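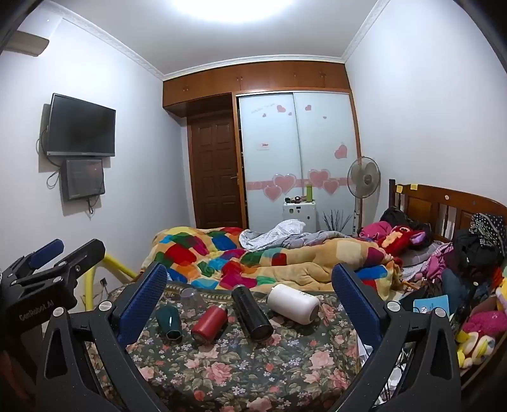
Offset Localizer Approaches with a Visual Final Segment: Stability at Grondbridge Runway 22

Perla Quintero
Final project report, Flight Operations Analysis
November 2, 2025

1. Background

Most instrument approaches line the aircraft up with the runway several miles out. Where terrain blocks the extended centerline, the localizer can be set at an angle to it, and the crew flies a visual turn to line up before landing. The turn is made late and low, with the landing gear down and landing flaps set.

Grondbridge is a regional airport with high ground beneath the normal final approach path for Runway 22. The procedure brings traffic in from the Kerkari valley on an offset course. At the missed approach point the crew must have the runway or its lead-in lights in sight. If they do, they turn right to join the centerline. If they do not, they climb straight ahead toward the Chala beacon.

The question for this project was whether crosswind direction affects how often the approach is still stable at the end of the turn.

2. Method

The data came from Pretum, a desktop flight model used in the department lab. It represents a twin-engine jet at a typical landing weight. The airport file was built from the published chart, with the threshold set at 2198 feet above sea level.

I flew 100 approaches during October. Half were flown with a crosswind from the left and half with a crosswind from the right. Wind speed was changed between sessions, up to the limit used in the department handout. Cloud base and visibility were held constant. All approaches were hand-flown from the start of the visual segment, with autothrottle off.

An approach was recorded as stable if, on rolling wings level, it met these conditions:

Airspeed within 5 knots of target
Bank angle no greater than 7 degrees
Descent rate within the handout limit
Aircraft inside the edges of the extended runway

Runs that failed any condition were recorded as unstable, even when a landing would have been possible. A repeat run was not substituted for a failed one.
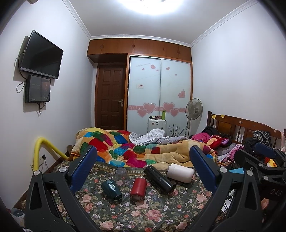 Figure 1. Objects on a floral cloth.

3. Results

Left crosswind runs were stable more often than right crosswind runs. The wind was named from the pilot's side when aligned with the runway, so a wind from the left pushed the aircraft toward the inside of the right turn. The turn could be started slightly late and flown with less bank.

With wind from the right, the aircraft drifted toward the outside of the turn. The usual error was overshooting the centerline and then adding bank to get back. Airspeed was rarely the first condition to fail. Bank angle failed first in most unstable runs – descent rate came next, usually when power was not added in the steeper turn.

4. Limitations

One pilot flew every run, and that pilot knew the wind before each approach. Practice probably improved the later sessions. Pretum also models the wind as steady, while real air behind a ridge is uneven near the ground. The lead-in lights were drawn at fixed brightness and were easy to pick out.

5. Further work

The next step is to repeat the right crosswind runs with the turn started earlier, using a fixed ground point as the cue. A second pilot should fly the same set without being told the wind direction. The bank angle traces should also be plotted against distance from the threshold, which the current log format does not allow without manual editing.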